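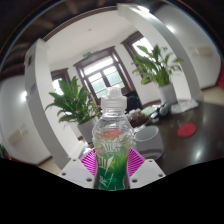
Jan 14, 2023

Club from ten until a bit past four. Lucyna Śliwiński was there first and had the heating on. We spent the morning on bottles again. I took the gripper, Lucyna ran the laptop and called out the numbers, and we swapped after lunch because my thumb was sore.

The count is now 1,192 clips. The plan said 800 by the end of the month, so we are ahead, but I went through last week's batch and a lot of it will have to go. Most of the bad ones are mine. I squeeze too fast and the bottle tips before the fingers close. Lucyna is slower and hers are nearly all usable.

Tried cups after the break. Handles are hard. I got 8 good ones in an hour and then gave up and labeled files.

We had the argument about the name again. Mindska or Fultivmont. I still like Mindska – it is shorter and people can spell it. Left it for next time.

The arm at school picks up a bottle on its own around half the time now. In September it couldn't find the table. Two weeks until we show it to the other clubs, and the left finger screws still work themselves loose. Need to buy thread lock on Monday.

Walked home, soup, bed early. Forgot my charger at the club.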